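Revised 2026-10-02. If your copy still tells you to put the cups on the windowsill, it's an old one, so please toss it.

## 4. Setting up the drinks table

I wrote this section for whoever opens up at Dokisden and finds my coat gone and the drinks not out. It's an easy job and I kind of love it. You need the white table by the wall, the white plastic basket with the holes in the sides, and whatever bottles and cans are in the hall closet. Budget fifteen minutes the first time (you'll be faster once you know where the closet light is, which is behind the door, on the left, lower than you'd think).

### 4.1 Wipe down and lay out

1. Wipe the table with a damp cloth, then go over it with a dry one. There are little specks and gray scuffs in the top that won't come off. I've tried baking soda, I've tried the melamine sponge, and Pieter Chauke tried something from under his own sink that smelled like a swimming pool. They're staying!
2. Put the basket at the back left corner with its handle cutout where you can get your fingers in it.
3. Put cans in the basket and leave the bottles out on the table, standing up. Cans roll when somebody knocks them, and bottles in the basket lean on each other and hide their labels.
4. Tea goes toward the back in the middle, water over on the right.

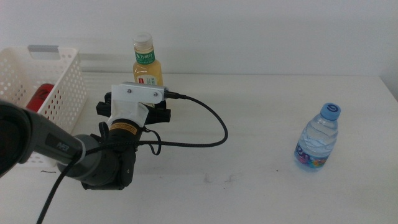

Step 4 is the one people like to argue with me about. Most folks come in from the hallway and want water, so water should be where they can grab it and keep walking. Tea drinkers hang around anyway. Bhavana Unnithan had it the other way for all of June and we got a traffic jam by the door every single evening, and she'll tell you so herself.

**Note:** Leave the closet stock in its cardboard until you need it. A case of water is 24 bottles and it's a lot nicer to carry with the sides still on.

### 4.2 Tea

Buy whatever plain bottled tea you can find, but get the same one for the whole evening if you can manage it. Mixed flavors lead to people opening one, sniffing it, and putting it back (yes, really, and then you have an open bottle to deal with).

1. Check each cap before it goes out. If the cap turns without any resistance, set that bottle aside for the sink.
2. Turn the label to face the room. Ours usually has a green label up near the neck with 东方树叶 on it, so you can spot a backward one pretty quickly.
3. Keep the tea a hand's width from the wall. Any closer and people bump their knuckles reaching for it.

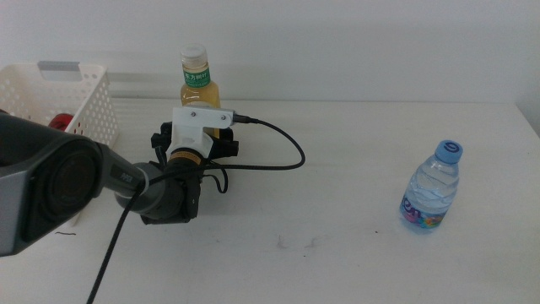

4. Put a card next to the tea if there's caffeine in it. Iolanda Siqueira keeps blank cards in the drawer with the tape, and a plain ballpoint is fine. Marker bleeds through onto the table, and I've got enough marks on that table already.

**Caution:** Please don't set tea out in the afternoon sun for an evening event. The table's fine after dinner, but if you're setting up at lunchtime, leave the tea in the closet and bring it over at the end.

### 4.3 Water

Small bottles only. I bought big ones once, to be thrifty, and spent the whole night hunting for cups.

1. Bring out enough for the people on the sign-up sheet plus a few spares. The room holds 38, so that's your ceiling.
2. Stand the bottles so there's a finger's gap between them. Packed tight, the back ones get knocked over whenever somebody pulls out a front one.
3. Pick each one up by the body and give it a quick look before you set it down.
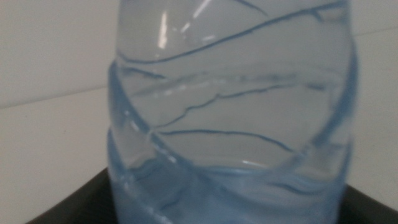
Thin bottles dent, and a dent by itself is no big deal. What I'm checking for is a leak, so I run a dry paper towel around the outside and see if it comes away damp. You do have to get your eye in, though: with clear, bluish plastic like this, the wavy ridges on the back show through the ones on the front, and the whole thing can look more crumpled than it is. Trust the towel. Cauã Seixas once set aside half a case on looks alone and we drank the lot the next day with no trouble at all.

4. Hand somebody a marker at the start of the night so people can put initials on their caps. It saves so many half-finished bottles!

**Caution:** Don't squeeze a bottle to test it with the cap loose. You'll be back at 4.1, step 1.

### 4.4 Soda

Soda is optional. I put out a little for the folks who ask, and I don't refill it.

1. Wipe the tops of the cans. They sit in the closet and collect dust.
2. Start them in the basket. Once people are helping themselves you can move one or two out onto the table on the left, away from the water.
3. Rinse the empties before they go in the recycling, otherwise we get ants.

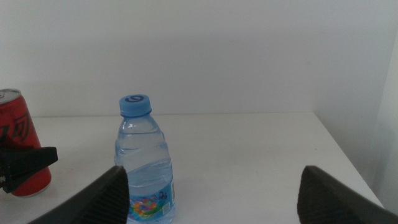 *Water standing between the gripper fingers, soda can over at the left.*

### 4.5 At the end of the night

1. Unopened bottles go back in the closet, tea on the shelf and water on the floor.
2. Pour out anything open, including the ones with initials. They've gone home.
3. Wash the basket in the big sink and leave it upside down on the rack. The little holes drain slowly, so give it a shake first.
4. Write what's left on the sheet inside the closet door. Emerson Marinho does the shopping from that sheet, and if water isn't on it, he won't buy water.

Cups, ice and the coffee urn are in section 5.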